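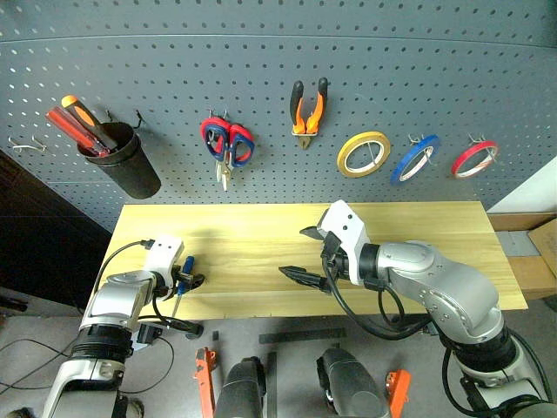
Tijeras, alicates y dos destornilladores, colgados en el panel.

Abro hilo sobre la exposición de videoarte de la sala Ornmont, que vi ayer por la tarde. Se titula Melnyk y reúne piezas de animación y sonido hechas por profesorado y antiguos alumnos de la escuela de Hovutville. 1/15

La entrada es gratuita. Se entra por la puerta lateral, la del patio, porque la principal está en obras. Dejan pasar a 30 personas a la vez y hay que dejar las mochilas en consigna. Yo esperé poco.

El recorrido son tres salas. En la primera hay una sola proyección, Marea baja, una animación dibujada a mano sobre papel y luego escaneada. Según la cartela lleva 3000 dibujos. Dura poco más de cuatro minutos y se repite sin pausa.

El dibujo es muy simple: una línea de costa que se mueve y unas casas que van cambiando de sitio. El sonido es de campo, grabado en el puerto de Pistlow. Se oyen cabos, motores lejanos y en un momento alguien que tose. Me gustó que no lo hubieran limpiado.

Lo que peor funciona en esa sala es la luz. Entra claridad por la cortina cada vez que pasa alguien y los grises del papel desaparecen. Si podéis, id a última hora.

La segunda sala tiene seis monitores en el suelo, cada uno con sus auriculares. Son ejercicios de fin de curso, así que hay de todo. Dos están muy bien, tres se dejan ver y uno me pareció un salvapantallas.

De los dos buenos, el primero es Inventario. Una voz lee los objetos de una casa que se va a vender, y en la pantalla solo aparecen colores planos que cambian con cada objeto. La lista llega hasta el 123. Yo me quedé hasta el final, sentado en el suelo y con la espalda regular.

El segundo se llama Trayecto corto. Es el mismo viaje en autobús dibujado de memoria por varias personas y montado en paralelo. Las paradas casi nunca coinciden. Hay quien dibuja un parque enorme y quien ni lo pone.

Aviso práctico: los auriculares del tercer monitor solo suenan por el lado izquierdo. Lo comenté en el mostrador y ya lo tenían apuntado. La pieza está pensada en estéreo, por lo que ahora mismo se oye la mitad.

La tercera sala es la instalación que da nombre a la muestra. Melnyk ocupa las cuatro paredes con proyección continua y doce altavoces. No hay argumento. Son fragmentos de película familiar rehechos fotograma a fotograma con tinta, y la tinta se corre cada vez más según avanza el bucle.

Al principio se distinguen las caras. Hacia la mitad son manchas y hacia el final queda solo el movimiento, y aun así se reconoce a alguien andando o dándose la vuelta. Para mí es lo mejor de la exposición. Vi el bucle entero dos veces.

El texto de sala no ayuda mucho. Habla de memoria, archivo y territorio, como casi todos los textos de sala. En cambio, el cuaderno que hay en el banco de la salida sí explica el proceso: qué tinta, qué papel, cómo escanearon y qué tiradas salieron mal. Yo lo leería antes de entrar.

También han editado un catálogo. Tirada de 200 ejemplares, cosido, con capturas de todas las piezas y una conversación larga sobre cómo conservar obras digitales cuando el programa con el que se hicieron deja de existir. No lo compré, aunque esa conversación la leí casi entera de pie en la tienda.

Ahí cuentan que Marea baja ya no se puede abrir en su formato original y que lo que se proyecta es una copia nueva, hecha desde los escaneos en marzo. El color es algo más frío que en la primera versión. Lo han dejado así y lo ponen en la ficha. Me parece bien que conste.

Se puede ver hasta el 10/07/2026. Después la muestra viaja a Pistlow, pero solo con las piezas de las dos primeras salas; la instalación grande no cabe en el espacio de allí. Si os interesa esa, tiene que ser en Ornmont.

Añado, que me lo preguntan: sí, es accesible en silla de ruedas, con rampa en el patio. En la tercera sala hay destellos en el tramo final y está avisado en la puerta. Con niños, bien las dos primeras. Los monitores de la segunda les quedan a su altura. 15/15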